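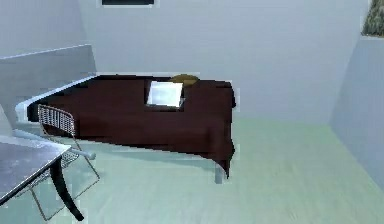
Mechanical Thinning of Apple Blossom on Small Holdings
Project report, Agricultural Engineering, second year

1. Background

Apple trees set more fruit than they can carry to a marketable size. If the crop is not reduced early, the fruit stays small and the tree tends to bear poorly the next year. Most growers thin with chemical sprays, by hand, or with both. Sprays depend on temperature and humidity in the days after application, and hand thinning takes place when labor is already short. String thinners mounted on a tractor have been available for years, but they are built for tall, narrow rows and are too wide and too heavy for many older orchards.

The goal of this project was to design and test a light thinning head that can be carried on a compact tractor and used on trees with an open, uneven canopy. The work was done with Skament, a small machine shop that supplied the mounting arm and the hydraulic motor.

2. Design

The head consists of a vertical spindle with plastic cords set in rows. Cord length and spindle speed can be changed without tools. The arm pivots in two planes, so that the operator can follow the outline of the tree from the seat. We compared two layouts on paper before building. The first, named Noto in our notes, used a single spindle. The second, Turkell, used two shorter spindles at an adjustable angle. Turkell reached further into the canopy in the drawings, but the extra bearing block raised the weight at the end of the arm past the limit set by the tractor's front linkage. Noto was chosen for the prototype.

The spindle is driven directly by the motor. A belt drive was considered and dropped, as the guard would have taken up space needed for the pivot. Total mass of the head without the arm is 6 kg.

3. Field test

Testing took place in April at the Hájek orchard, on one block of mature trees trained as open bushes. Half of the rows were thinned with the prototype at early bloom and half were left as a control. Flower clusters were counted on tagged branches before and after the pass. Before treatment there were 3,232 clusters on the tagged branches in the thinned rows.

Spindle speed was held constant within a row. Forward speed was harder to hold because the ground is sloped and the grass strips are rutted. The operator slowed down at low branches, and these received more cord strikes than intended.

4. Results

The pass removed 497 clusters from the tagged branches. The control rows showed almost no loss over the same period. Removal was uneven: the outer parts of the canopy were thinned heavily, while clusters close to the trunk were mostly untouched. Spur damage was found mainly on the lower branches, where forward speed had dropped.

One cord row worked loose during the second half of the test. The retaining clip had been printed with too thin a wall and was replaced with a machined part – no further failures occurred.

5. Discussion

The removal rate is too low to replace hand thinning in this type of orchard, but it could shorten it. Longer cords would reach further in, at the cost of more damage outside. Linking spindle speed to ground speed is probably the better change, and a wheel sensor would be enough for this. Fruit size at harvest was not measured, as the project ended in June. The parts list and the drawings of the clip are in Appendix A, and the branch counts by row are in Appendix B.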